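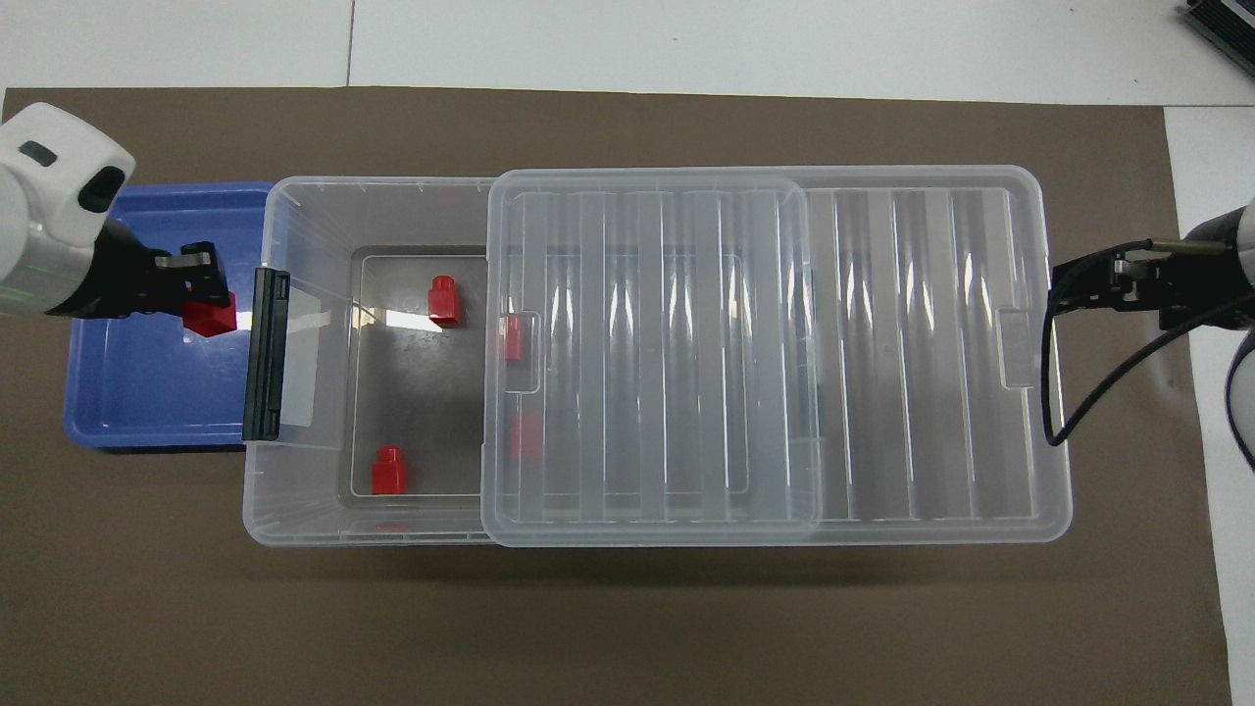 Unit 4 Handout: Evaluating a Dual-Arm Teaching Kit

Product under review: Sestico two-arm bench kit, supplied by Flostoven

Students will assess the kit against the criteria set out in the Cumlow course manual. The reference task is the transfer of small red blocks between a blue tray and a lidded clear storage box, with one arm working from each side of the table.

Required reading: Tkachuk notes, section 18.

Points to address:
Gripper clearance at the box wall and under a partly open lid.
Cable routing at the wrist through the full range of travel.
Visibility of blocks through frosted plastic - colour thresholds set on an uncovered block may not hold.

Each group is to complete 30 trials and record every dropped block as a failure. Reports are limited to 391 words, excluding tables, and are due in October.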